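Loken Alphabet Blocks, natural wood, set in a cotton bag

Sold by Fraser Toys & Table
In stock, ships from our shop

I've been selling toys long enough to get picky about alphabet blocks, and I was picky about these for a good long while before I put them on the shelf. Sylvie MacDonald, who does our buying with me, brought a sample bag back from a trade show in February and left it on the packing counter. By lunch everyone in the shop had spelled something rude with it (sorry, Sylvie). We ordered 78 bags the same week.

What I like first of all is the feel. They've got some weight to them, they sit flat, and the edges are eased just enough that they don't hurt when you kneel on one. Well, they hurt less! The letters are printed straight onto the wood in plain, chunky capitals, no curly serifs, no cartoon giraffes. My nephew could pick out his own initials on the second day.

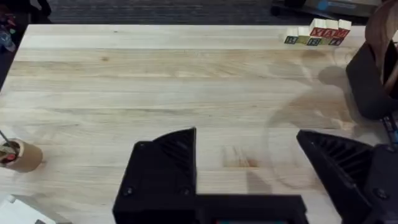 Spelling is what most people buy them for, and I do think they're great for it, but the building is what keeps them out of the closet. Kids stack words on top of other words without being asked. The little wall at the back of our butcher-block table is a good one to copy with a beginner: five along the bottom, three on top spelling XAM in red, and a step left over at one end where the next block wants to go. You'll see the other letters come in dark blue and green as well, and the wood itself stays a pale cream, so even a jumble of them looks nice left out on a table. I leave mine out all the time.

What's in the bag

The standard bag gets you more than 200 printed faces to play with, including doubles of the letters you run out of first. There are a few numbers mixed in too. If you have two kids who both need the same letter at the same moment, get the second bag now and save yourself the argument.

Loken also makes a small travel pouch with 10 blocks. I'd call that one a gift or a restaurant bag, it's not really enough for spelling.

Looking after them

Wipe with a damp cloth and let them air dry. Please don't soak them and please, please don't put them in the dishwasher. Tanner Lavoie in our warehouse tried it for science and the prints came out fuzzy.

Good to know

Best for ages 2 and up. The bag has a drawstring, so keep that part away from the little ones. Blocks from the Plalitz range are a hair smaller and won't line up with these, so pick one family and stick with it.

Orders placed by 12th May go out with a free letter card set. Returns are fine within the usual window as long as the blocks haven't been chewed. Questions about missing letters go to Annick McKinnon at the shop desk, and she keeps a drawer of spares, mostly vowels.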